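Getting the kettle shiny again (and the bathroom bench while you're at it)

I put off cleaning the outside of our kettle for ages. The inside got its regular go with vinegar, because you can see the scale floating in your tea, but the outside just slowly went dull and I stopped noticing. Then my brother-in-law Asif Kakakhel came to stay in December, picked it up to make a brew and politely asked if it was meant to be that colour. Right then!

What I do now takes ten minutes, and most of that is waiting.

Unplug it, take it off the base, tip out whatever's left and let it go properly cold. Leave the base well out of the way – it never goes anywhere near water, and neither does the underside of the kettle where it connects.

I like doing it in the bathroom. Our kitchen sink is always full of somebody's cereal bowls, the light over the vanity is better, and with a mirror behind you can check the back of the kettle without twisting it round and round. The kettle stays on the bench next to the basin and never goes in it.

Wring out a cloth in warm water with one drop of dishwashing liquid. One drop, truly. I used to squirt it on like I was doing a roasting pan and then spend forever chasing the streaks. Wipe from the top down, and hold it by the handle so you're not putting fingerprints back on the bit you've just done (I still do this every single time).

For water spots, mix 2 teaspoons of white vinegar into half a cup of water, dab it on, wait six minutes and wipe off with plain water. Then dry it straight away with something that doesn't shed. An old cotton T-shirt beats any fancy cloth I've bought. Follow the grain if yours is brushed; if it's polished, little circles are fine.

Please keep steel wool off it. Same goes for the rough side of a scourer, which did for my last one – a lovely kettle from the shop in Clevcombe, scratched in one enthusiastic arvo.

Round the handle and the lid hinge, a dry toothbrush gets the grey gunk out. A cotton bud does the spout.

One warning if your benchtop is marble: vinegar eats into it and leaves dull marks that don't wipe off. Put a folded towel down and do the vinegar step over at the laundry tub instead. Soap and water is fine on the stone, just dry it after.

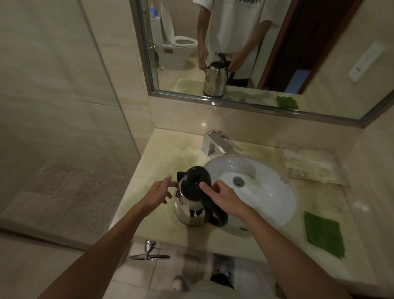
Can I use bicarb on the outside of a stainless steel kettle?

A soft paste of bicarb and water is all right on brushed steel if you rub gently along the grain and rinse it off with a damp cloth. On a mirror finish I'd stick to the soapy cloth, as even bicarb can leave fine scratches that show up in strong light.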